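The Long Table at Romeck: A Gallery

Posted in Workshops and Rooms

Romeck is the old print workshop on the second floor, above the shop that sells lampshades and, for reasons of its own, fishing bait. We took it on in December with a leaky skylight, a sink the size of a bath and no furniture at all. The furniture has since arrived, mostly by stairs, mostly on a Friday, and mostly on the feet of Toàn Lý.

What follows is a record of the tables and the storage, for those who have asked. Several of you have asked. One of you has asked four times and knows who they are.

About the tables

The tops came from Isano, a joinery yard that closes for lunch at a time it won't disclose in advance. Toàn wanted something pale because the room faces north and gets the sort of light you'd expect in a soup. Thịnh Ninh wanted something dark because he has met us and knows how we treat a tea mug. Pale won. There was a vote, and Thịnh has asked for it to be noted that he was on the landing at the time, holding up one end of a cupboard.

We paid 765 for the lot, legs included, delivery very much not included. The legs are perfectly good legs. They came in a separate van with a separate invoice and a separate view of what Tuesday meant.

The grain is the bit everyone remarks on. Visitors stroke it. A man who came to read the meter stroked it. It goes in long wavy bands, a bit like a map of somewhere hilly with no pubs, and it has a habit of hiding any small pale thing you put down on it. If you've lost a button, a paper label or an aspirin in this room, try looking along the surface from the side.

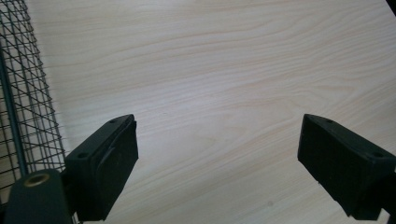 The pale top and its ripples, with the black wire mesh over to the left. A few dark specks as well, which we have chosen to call character.

Can you put a hot pan straight down on a bare wooden top?
Best not to, as heat can leave a white bloom in the finish that takes ages to shift. Use a trivet, a folded towel or a tile.

About the wire mesh

We have been through a few storage ideas. First came the cardboard boxes, which were free and behaved like it. Then came a set of plastic drawers from Fumunow, which opened beautifully for a week and have since opened only for Thịnh, who does something to them with his knee. Wire was the compromise. You can see what you've got through it, and dust falls straight out of the bottom and becomes the floor's business.

The drawback is that anything thinner than a pencil falls out too. Toàn keeps his brushes upright in a tin for this reason. Thịnh keeps his on the floor, though he wouldn't put it that way.

House rules, such as they are

Wipe the top along the grain with a damp cloth, then a dry one. Sasaki, the framers across the landing, swear by a little beeswax after that, and they have very nice tables and very few visitors, so they may be on to something.

Lift the wire things when you move them. Don't drag. There are 3 scratches by the window end already, each with a known author, and the matter is closed as far as two of them are concerned.

No cutting without a mat. No glue without newspaper. No glitter, with or without anything. We had a card-making group in before the spring and there is glitter in the sink trap that will outlive the building.

Mugs go on coasters. We own more than 1,203 beer mats, thanks to a printing job that was never collected, so please don't say you couldn't find one. They advertise a quiz night that has been and gone. The quiz, I'm told, was poor.

Coming to use the room

The workshop is open to members most evenings from half past six, and the kettle is to the right of the door. Bring your own apron. If you're first in, the blinds need a firm pull on the left cord and a gentle one on the right, and if you get those the wrong way round you'll find out why there is a stepladder in the corridor.

Shelves are next, once Isano has finished lunch.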